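# Ceditz: where do the snacks go?

Our project looked at how a shared house stores the small stuff: crisps, bowls, tea towels, the things that never get a proper home. We called it Ceditz and carried it out over July in the ground floor kitchen at Dillbridge. It was my favourite module of the year by miles!

## What we wanted to find out

Kitchen guides mostly talk about wall cupboards and larders. We were far more curious about low, two-drawer cabinets, the kind students buy second-hand and push against any free bit of wall. Do people put things inside them, or does everything end up on top?

## Method

We kept a diary for 30 days. Each time an item was put down or put away, one of us wrote a line: the item, the place, the time. That gave us 301 entries, and 19 of those had to be thrown out as the handwriting was hopeless (mine, mostly). The Altine group lent us their coding sheet, which sorted every place into "top", "upper drawer", "lower drawer" or "elsewhere".

## Results

The top won easily. Snack bags were the worst offenders, usually lying flat towards the back, with a bowl somewhere near the front. We loved how quickly this became a pattern – you could walk in at breakfast and guess the layout before looking!

The lower drawer surprised us. It has far more room than the top, and it opens wide enough to take a bowl and several bags, yet it was hardly used. Bending down seems to put people off, and so does the little round knob, which is fiddly with full hands.

## What we would change

I'd start by moving the bags into the lower drawer and leaving the bowl on top, then run the diary again to see how long it lasts. The Amegashie method suggests labels on the drawer fronts, and I'd really like to try those too.

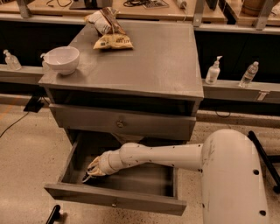
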